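September 7, 2018

Continuity logging for the soap, Pasidell block. Went through 11 episodes today against the recap sheets from Makokha. Not convinced the sheets were written by anyone who watched to the end. Episode 478 has the sister finding the letter before the wedding, but on screen she finds it after, and the whole quarrel depends on that.

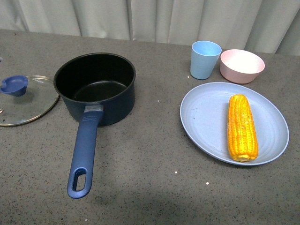
The auto-tagger from Worlow is supposed to mark dream sequences. It claims 18 in this block. I would trust maybe half. It seems to call anything with soft light and slow music a dream, so two ordinary breakfasts got tagged. Shown a plain dark saucepan with a blue handle on a gray speckled counter, it would probably find a memory of the late husband in it. Left the tags in for now, marked doubtful.

Episode 538 is worse. Recap says the brother "confesses everything." He confesses to the loan and nothing else — the fire is still open, and I bet it stays open until January.

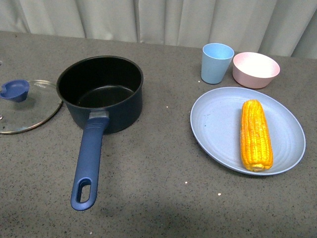 Counter with curtain behind, blue-handled saucepan at left.

Tried the Bokel timeline template again. It assumes one flashback per episode, and this show will put a flashback inside a flashback without blinking. Ended up typing the order by hand.

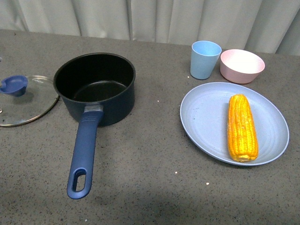 Even by hand I had to guess twice where the hospital scenes belong. Put question marks in the margin. Next: recheck the wedding episodes with sound on, and ask for the original scripts, which I doubt we will get.

Contact the logging desk | Copyright 2018 Pasidell | Back to top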